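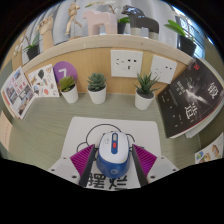 Jotness est un aéroport régional pour X-Plane 11 et X-Plane 12, livré avec son aérogare, ses deux hangars, la tour et les postes de stationnement. Le terrain est imaginaire mais posé sur un relief réel, au fond d'une vallée, et les approches demandent un peu d'attention. Toutes les vues se règlent à la souris ou au clavier. Les commandes fréquentes peuvent aussi être affectées à un boîtier tenu en main, du genre bleu et blanc avec un petit bouton rouge ; chez moi, le bouton rouge sert à couper le pilote automatique. L'affectation se fait dans les réglages du simulateur, la scène n'installe aucun pilote.

Contenu de l'archive

Jotness_Scenery : bâtiments, pistes, balisage
Jotness_Mesh : relief de la vallée
Bundar_Lib : bibliothèque d'objets, obligatoire
doc : cartes d'approche en PDF

Installation

Décompresser les trois premiers dossiers dans Custom Scenery. Lancer le simulateur une fois, le quitter, puis ouvrir scenery_packs.ini et placer Jotness_Mesh tout en bas de la liste. Si des arbres poussent sur le taxiway, c'est que l'ordre n'est pas bon.

Prévoir 6 Go de mémoire vidéo avec les textures complètes. Un jeu réduit est fourni dans Bundar_Lib, sous-dossier low.

Problèmes connus

Le balisage de la piste 12 reste allumé en plein jour sous X-Plane 11.
Les passerelles ne bougent pas - il faut le greffon Sulteck, non fourni.
Légère marche au seuil de piste si le relief d'un autre auteur est actif.

Crédits

Modélisation : Alfredo Estrella. Textures et cartes : Jonalyn Abella. La bibliothèque compte 121 objets, dont 88 faits pour cette scène. Usage personnel libre, redistribution sur demande. La prochaine mise à jour est prévue en novembre.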